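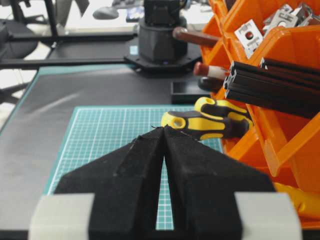
Screwdrivers and brackets at the bench, with the grid mat alongside.

Part 3: Setting up the mat and the orange bins

Right, you've got the table up and you've got a cup of tea, so let's get on to the bit I like best. I've put together a good few of these small-parts benches now, first for myself and then for Wálter Cabrera's repair evenings at Prillgate, and I've got fussy about how the mat and the bins go together. You can do it differently if you want to (Wálter does, and we still speak), but if it's your first one I'd follow my order and change it later.

You'll need the cutting mat, the Trastodell bin rack, your screwdrivers, whatever brackets you use most, and a soft cloth. If you bought the Lusance kit, part number 615 is the mat and 3828 is the rack. They come in separate boxes and mine didn't arrive together, so check before you clear the whole afternoon!

Laying the mat

1. Wipe the table down and let it dry. A dark top like mine shows every crumb, and a bit of swarf under the mat will make a bump you'll feel every time you cut.

2. Put the mat down grid side up. I like mine square to the edge of the table, so I can use the white lines to judge whether a bracket is straight without fetching a ruler.

3. Leave some bare table to the left of the mat. You'll want it for the instruction sheet, the phone, the biscuit. Fill it with tools on day one and you'll never get it back.

4. Turn your lamp on and sit down where you'll be working. A shiny top throws a streak of light back at you, and if it lands on the mat you'll be squinting at the grid all evening. Shift the lamp a bit at a time until the glare is on the bare table instead.

Caution: don't put anything hot on the mat. It will curl, and a curled mat doesn't go flat again however many cookbooks you pile on it. Ask me how many cookbooks.

Placing the bins

5. Stand the rack on the right of the mat, with the open fronts where you can reach in from your chair. Left-handers, swap it all over — Chutima Meesuk has hers the other way round and it works a treat.

6. Press each bin home before you load it. The bins tilt, so one that isn't seated properly will feel fine empty and then tip its contents out when you lean over it.

7. Put your metal brackets in an upper bin, standing up, so the ends stick out and you can see which shape you're grabbing. Laid flat they all look the same and you'll be rummaging.
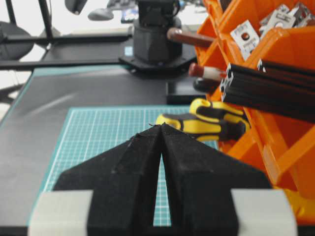 8. Slide the long stuff in next. Lengths of black slotted extrusion can live in the rack too, with the cut ends poking out so you can check the profile at a glance. Run a file over those ends first, please. They're sharper than they look and they sit right at knuckle height.

Note: if you've got a lot of extrusion, keep only the pieces for the current job in the rack and stand the rest in a corner. Too much weight sticking out of one side and the whole thing starts to feel wobbly.

Adding the screwdrivers

9. Put the screwdrivers in with the blades going into the bins and the handles coming out towards the mat. I use 2 for nearly everything, both with yellow and black handles that are easy to spot against a dark table.

10. Let the handles rest over the mat if they're long enough. You pick them up without looking, and you put them back the same way, which matters more when you're halfway through something fiddly and the other hand is holding a nut.

Caution: blades in, always. I had one pointing outwards for a week and I have a small scar and a firm opinion about it.

11. Do a dry run before you start a real job. Sit down, reach for a screwdriver, reach for a bracket, put both back. If your sleeve catches on anything, move the rack a square or so further off and try again. 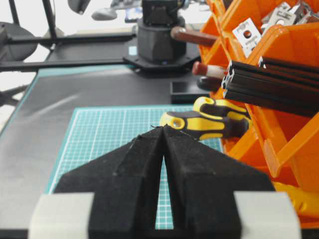
12. Once you're happy, mark where the rack stands. A strip of masking tape along its front edge does the job, and you can line everything up again after a proper clean.

Looking after it

Brush the mat off at the end of each session and give it a wash in lukewarm water when it starts looking grubby. The orange bins can have the same treatment, but take the contents out first and dry them well, or you'll get rust on your brackets.

If a bin gets a crack in it, Ackah sell spares one at a time, so you don't need to buy another rack. Take the old one along with you to compare the clip on the back.

Part 4 covers the lamp and the vice.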